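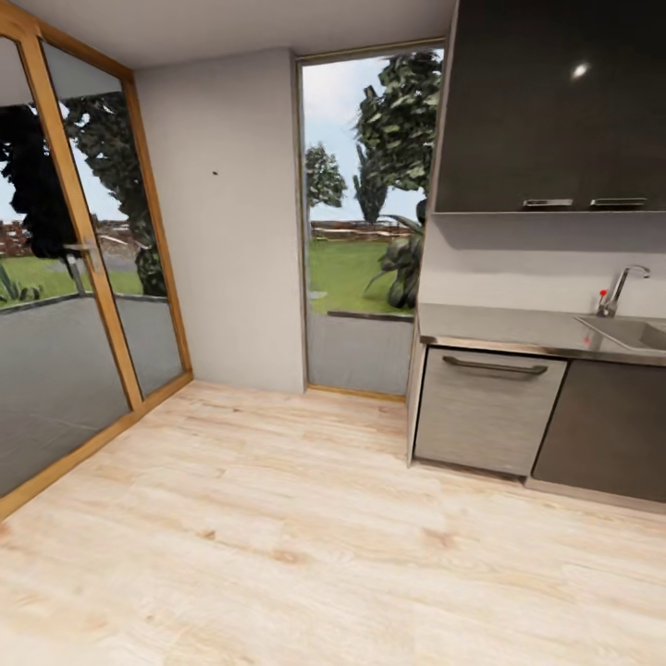

I have been trying to grow sweet peas for longer than I care to admit, and this March I finally did what the lady at the Prusthorpe garden center had been telling me to do all along - I soaked the seeds overnight and started them in cardboard tubes on the windowsill.

I'd always just pushed them into the ground in spring and hoped (you can imagine how that went!). This time I sowed 110 of them, far too many for a yard our size, and all but 2 came up. I was so pleased I went out before breakfast in my slippers to check on them.

Pinching them out was the hard part. You let them get to a few pairs of leaves and then nip the top right off, and I stood there with my fingers on the first one for ages. But they do bush out nicely afterward, and by the end of the month I was giving trays away to everyone on Sarari Lane.

The rest are going along the back fence on some old netting, with the dark purple ones nearest the kitchen so I get the smell while I'm doing dishes. I still need to find the twine - I'm sure I put it somewhere sensible last fall.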